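Teleop demos vs. guiding the arm by hand, what are you all doing?
Clovon User Forum > Teaching and Demonstrations

pegboard_annie
Posts: 16
OK so I've been lurking for a while and finally have something to ask. I'm collecting demos in sim before we do anything on the real arm. The task is dull on purpose: bring the gripper down to a flat black part on a table, close on it, lift, put it down somewhere else. I drive it by remote control with a 6-axis puck in one hand and the keyboard for open/close.

My problem is the last little bit. I can get over the part fine, I can get the wrist pointing straight down, and then I start hunting. Tiny left, tiny right, up a bit, down a bit. When I train on those the policy hunts too, only worse, like it's nervous. The fingers on this gripper hang close together when I come in, so there's not much room to be sloppy.

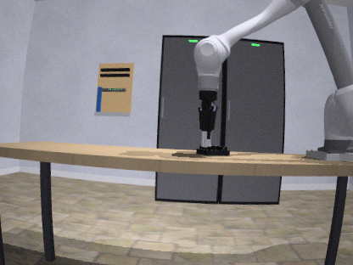 I've tried turning the puck sensitivity way down for the approach, but then the whole demo takes forever and my hand cramps up. Recording in Cunidier, end effector deltas, nothing fancy. Do I keep the slow ones? Throw them out? Switch to something else completely?

mudflap_k
Welcome out of lurking! Short answer, throw out the ones where you hunt. I know it hurts. I had 1748 episodes of a drawer task and ended up training on almost none of the early ones, and the policy got better the same evening.

Longer answer, your puck is probably fine and your view is the problem. If you only have one camera from the front you can't judge depth over a flat part, so you wiggle until it looks right. Add a second view from up high on the other side and see if the wiggle goes away.

servo_soup
Going to disagree with mudflap here. If you throw out every demo with a correction in it, the policy never sees how to recover. First time it lands a little off on the real table it's going to sit there and poke. I keep the messy ones as long as they end in a clean grasp.

And for the original question, I'd skip the puck. Hand guiding on the real arm is so much easier, you grab the wrist and put it where you want. Took me one afternoon to get more good demos than a month of remote control.

mudflap_k
A correction and hunting are different things though? One is "I was off to the left so I moved right." The other is a person vibrating in place for four seconds. Keep the first kind, sure. I'd still dump the second.

pegboard_annie
Mine are the vibrating kind, lol. Can't hand guide for now, the real cell is over at Warkwood and I get time on it in November if I'm lucky. Sim is what I've got. But I did try the camera thing last night! Moved my main view up and over so I'm looking down across the table toward the cabinet, and the part reads way better from there. You can see how it's turned on the wood, which from the old view I was just guessing at.

Only trouble is now the wrist gets in the way. Right when I want to see the fingers, most of the gripper is behind that big white joint.
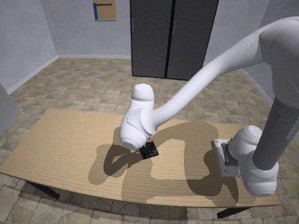

Clovon Teaching and Demonstrations Group | Moderated by the Hamdan integration team

servo_soup
Yeah, that wrist will do that to you. Two windows side by side, old view and new view. Use the high one to line up your rotation, then look at the low one for the last drop. Don't try to watch both at once, you'll go cross-eyed.

Also the shadows. With the light where it is you've got arm shadow spread across the tabletop, and if your policy is reading those pixels it may learn the shadow and forget the part. Randomize the light before you collect another big batch.

tinfoil_gasket
Jumping in because I do almost exactly this. What fixed the hunting for me was splitting the demo in two. I drive to a spot above the part, stop, let go of the puck completely, take a breath, and then do the descent on one axis only with everything else locked. I have it on a foot pedal. Looks silly, works great. The pause gets trimmed out afterward.

mudflap_k
Careful with trimming pauses if you're recording deltas, I've had the gripper close a beat early because the trim ate the frames where I was waiting for the fingers to settle. Trim the pause up top, leave the one at the bottom alone.

tinfoil_gasket
Good catch, yes, only the top one.

servo_soup
Axis lock is fine for a flat part on a flat table. The minute the part is leaning on something you'll want all six back, and then your operator has never practiced it. I wouldn't get too attached.

pegboard_annie
Well my part is very flat, so I'm getting attached!

Did a fresh batch of 16 with the two windows and a Z lock on the space bar (no pedal here, sadly). They feel completely different to drive. I'm coming down in one go on most of them. I kept two where I landed off and had to back up and try again, for servo_soup's sake, and tossed one where I was plain bad at it.

Light randomization is next. Right now I'm still fighting the config file, it accepts my lamp angles and then ignores them. Does anyone have a working block they could paste?

tinfoil_gasket
Check that you're setting it after the scene reset and not before, the reset puts the default light back. Line 1467 in my launch script, if you can believe I let it get that long. I'll clean up the block and post it tonight.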